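Product tester wanted, children's viewing headsets – Jolness
3/22/20
By Setareh Shirazi

Jolness makes toys and small gadgets for children aged four and up. We are taking on a product tester for our new line of cardboard and plastic viewing headsets, which go on sale in August. The job is based at our Isgate site and reports to me.

You would check each sample before it goes to the factory: straps, lens holders, hinges, and how the face part sits on a small head. You would also run play sessions with children and write up what they did and said. 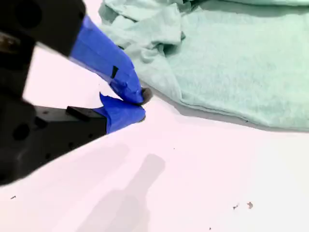 The post is for 33 hours a week, spread over 4 days. We can be flexible about start and finish times, except when a play session is booked. A fair amount of the work is taping up early samples and marking where they rub or slip. Blue painter's tape, wrapped right round a part and creased where the layers overlap, is a common sight on the benches, and you will need to be neat with it. Samples are photographed and logged the same day.

We are looking for someone who has tested toys, sports gear or household goods before. You should be able to write a short, clear report and be happy telling a designer that a part needs doing again. Experience with lenses or displays would help but we can teach that. The post involves contact with children, so a background check is required.
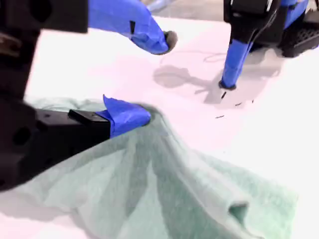

Pay is reviewed after six months. There are around 17 of us at Isgate, in design, testing and packing, and 2 people in the testing team at present. You would spend a few days each season at our Gatudville office, where the packaging is done – travel is paid for.

The first project will be the Hanrahan headset, which folds flat and takes most phones. The strap has been changed twice and the nose piece still needs work.
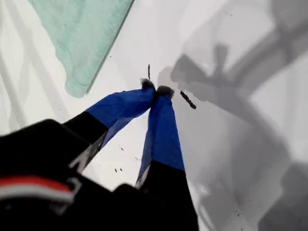
After that you would move on to the smaller version for younger children, which has no phone slot and uses printed picture cards.

To apply, send a CV and one page about something you have tested and what was wrong with it. Please leave out anything covered by an agreement with a past employer. Interviews will be held at Isgate and include a short practical task – tools and samples are provided.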